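Trasitz Drawer Liner, Heavy - 10 m roll

Home > Kitchen > Shelf and Drawer > Liners

Most kitchen drawers in this country are lined with whatever the previous owners left behind, and the previous owners had a thing about sunflowers. The Trasitz Heavy is our answer. It is plain, it is washable, and it stays where you put it, which is more than can be said for the spatulas.

We have sold liner of one sort or another since Graham Clegg took over the Wurton shop, and we've had every kind of complaint about it. Too thin, too sticky, smells of paddling pool. The Heavy came in last October after Carol Bunting lined her own cutlery drawer with six samples side by side and left them there until her family objected. It was the only one that hadn't curled.

Width: 50 cm
Length: 10 m
Colours: White, Oatmeal, Slate
Backing: ribbed, no adhesive
Cleaning: damp cloth and a drop of washing-up liquid
Not for: oven shelves, the top of the boiler, anywhere you'd think twice about putting a candle

Fitting
Unroll it the night before and weigh down the corners with tins. Measure the inside of the drawer at the back as well as the front - older drawers are rarely the same at both ends, and some are barely drawers. Cut with a sharp knife against a metal rule. Scissors work if you are patient, and if you were patient you would have lined the drawers years ago.

One roll does a run of 10 ordinary kitchen drawers with a bit over for the one under the sink.

Delivery
Orders placed before 2 pm leave us the same day. Rolls go out in a cardboard tube, and smaller bits in a clear bag, which we will happily take back at the counter if you're passing. 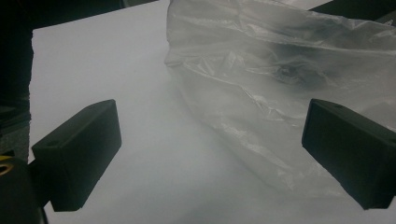
Plastic bag on a plain white surface. Bags can go back to the shop for reuse.

What customers say
"Does what it says. My wife has noticed, and she doesn't notice much." - Wurton

"Bought Slate, wanted Oatmeal, my own fault. Swapped without a murmur." - Yazzie Lane

Goes well with
Granum drawer dividers, set of 2
Trasitz Non-Slip Mat, small
Metal rule, 60 cm

Returns
Uncut rolls within 23 days, please. Cut rolls are yours for life.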